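Gisela Tiedemann has heard the pitch for the four-day week more times than she cares to, and she still isn't sold.

"Everyone says output stayed the same," she says. "Stayed the same by whose measure? Usually the boss who signed up for the trial."

Tiedemann kept the payroll at Dasteck for years before she began writing about working hours. She has read the Fenthorpe survey, which asked 531 workers how they felt after a shorter week. Most felt better. She wonders who wouldn't.

"Ask me in month two and I'll tell you it's wonderful. Ask me after 5 years, when the raises have gone quiet."

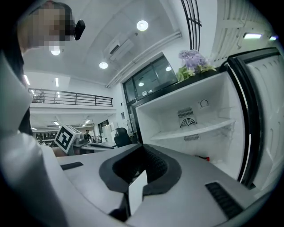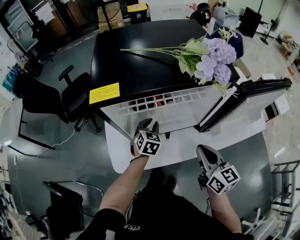 Hand-held grippers in use.

Elibariki Masanja, who runs the Tillman office of Zumora, moved his staff to four days last November. He calls her doubts fair, up to a point. Sick days are down, he says, but he admits the phones were a mess at first and that up to 100 calls went unanswered in the worst week.

"People did squeeze things," he says. "Lunch got shorter. I didn't love that."

Tiedemann has asked to see his overtime records. He says she can have them once they've been checked — she would prefer them before.

"I'd like a day off too," she says. "I just want to know who is paying for it."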